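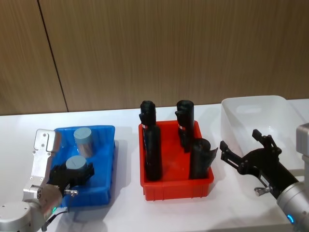
Ticket 269
Subject: Chapters of serial story display in wrong order, text truncated in email edition
Product: Pleren story hosting, Irstead email add-on
Opened by: Maite Cifuentes
Assigned to: Trinity Delacroix
Priority: normal
Status: waiting on author

Reported problem

I publish a bedtime serial called The Paucar Letters. It is told as letters from a snail-sized mail carrier to his aunt. Eight chapters are posted. On the web page, chapter 3 shows up after chapter 6. In the email edition every chapter stops partway through, usually in the middle of a sentence. The "read the rest" link is missing. Readers have written to me asking if the aunt's reply was left out on purpose.

Expected: chapters in story order, full text in email.
Seen: order wrong on web, text cut in email. Same result in two browsers and on a phone.

Reply, Trinity Delacroix

Two separate faults, so I'll keep them apart.

Chapter order. The series is set to sort by "last edited". Chapter 3 was edited after chapter 6 was posted, which moved it down. Please open Series > Settings > Sort and choose "chapter number". Then check that every chapter has a number in the number field. A number typed in the title does not count.

Email length. Please tell me which template the series uses and whether "excerpt" is checked. Also send the first line of text that is missing from any one chapter.

Reply, Maite Cifuentes

Sort changed. Order is now correct except chapter 1, which is at the bottom. Its number field was blank. I filled it in and it moved to the top.

Template is Morach. "Excerpt" is not checked. In chapter 2 the email ends at "and the moth said that if I wanted the stamp back I would have to" and the missing part begins "sing for it, which I did, badly."
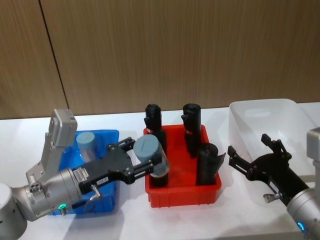
Page last changed: 2020-02-18

Reply, Trinity Delacroix

Chapter order is closed. A blank number is sorted as the highest value, so chapter 1 was placed last.

I sent chapter 2 to a test address and got the same cut. Findings:

The Morach template has its own length limit. It is set to 800 words and applies even when "excerpt" is unchecked.
The limit counts words in the stored text, including formatting left over from a word processor. Chapter 2 has a lot of it. The visible text in the email stops at some 500 words.
The "read the rest" link is only added when "excerpt" is checked. With it unchecked the text is cut and no link appears.

The third item is a bug on our side and has been passed to the template developers. The fix is planned for the March release.

Workaround until then:

Open the chapter in the editor and select all.
Use Format > Clear formatting. Italics will be lost and need to be put back by hand.
In Irstead > Template > Morach > Advanced, set "Word limit" to 0. Zero means no limit.
Save the template before saving the chapter. If the chapter is saved first, the old limit stays in the cached copy.
Send to yourself only and check the last line.

Reply, Maite Cifuentes

Done for chapters 1, 2 and 4. Chapters 1 and 2 arrive complete. Chapter 4 is still cut, at the start of the postscript. The postscript is set off by a row of three hyphens.

Reply, Trinity Delacroix

Irstead reads a line made up only of hyphens as the start of a signature and drops what follows. Replace the row with asterisks or a blank line, save, and resend the test. Check the other letters for the same divider. I am leaving the ticket open until chapter 4 has been confirmed.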